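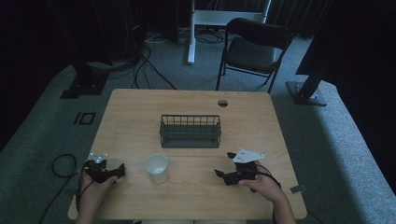 ## Hand-held grippers or one more arm? Budget for next year

**sarkberg_lab** - December 31, 2020

Hello everybody. I must send our equipment plan to Clive Sowerby in the first week after the holiday, and I would like to hear some opinions. We do tabletop work: cups, baskets, small things to pick up and put down. I have money for one of these:

- a second used arm with a controller
- 8 hand-held grippers with marker plates, plus cables and spare jaws

The quote from Ullidska for the grippers is 452 euros per piece. The arm costs more than all of them together, but Clive likes arms. What would you choose?

**rundby_k**

Grippers. With two people at two tables you collect much more in one day than with one arm. Please put the spare cables in the plan as a separate line. We forgot it, and in June we had to ask for 197 euros extra, which took longer than the whole first order.

**Imogen Bainbridge**

I don't agree with rundby_k. Data from hands is good, but in the end you must test on an arm. If your only arm is in repair, the grippers don't help you. Ours was away for 5 weeks.

**rundby_k**

> in the end you must test on an arm

Yes, but they already have one. The question is the second.

**Imogen Bainbridge**

And the second is exactly the one you need when the first is broken :)

**macmathuna_dev**

Do you really need eight? A person uses two at a time. I would buy four now and keep the rest for a service contract on the arm you have. Mac Mathúna did it this way and the accounting people were happy.

Also ask if the marker plates are sold alone. Ours get scratched often.

**sarkberg_lab**

Thank you all. I did not think about the service contract - I will ask for a price. Ullidska sells the plates alone, but only in packs. I will write four grippers, one pack of plates and the contract, and put the second arm as an option for Clive.

**Imogen Bainbridge**

I can live with that. Ask them how fast the repair is before you sign.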